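The Case for a Slow Setup

A robot cell is judged by its output, and its upkeep is too often treated as an interruption. At Birnum we take the opposite view. The hours spent on cables, bases and camera views are part of the work and should be budgeted as such.

Views come first. Every view should be checked before a session is logged, and one that shows only cloth should be caught by the operator -- not weeks later by a reviewer.
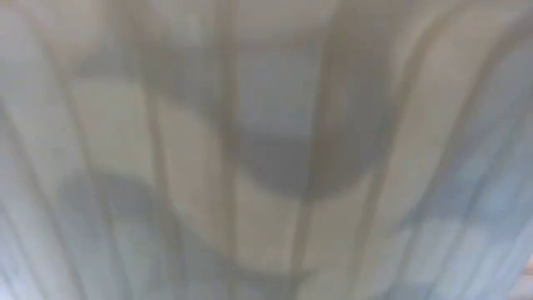

Pale fabric in soft folds, with gray shapes across it.

Our checklist has 16 entries. Staff at Clivgate have argued that it is too long, and some entries could be merged. The cable entry should stay. A loop of slack is needed for reach, yet the same loop can hang over the work and hide it from view.

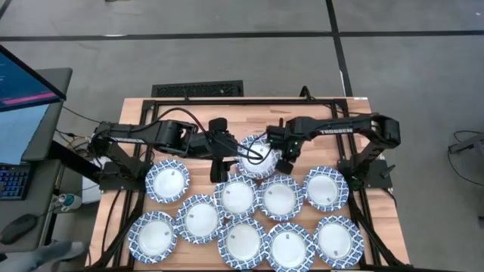

Two arms mounted over a table of patterned plates. A cable loop hangs over one plate.

Managers should set aside 30 minutes for these checks before each session and record them in the cell log. Where the time is not granted, the session should be postponed.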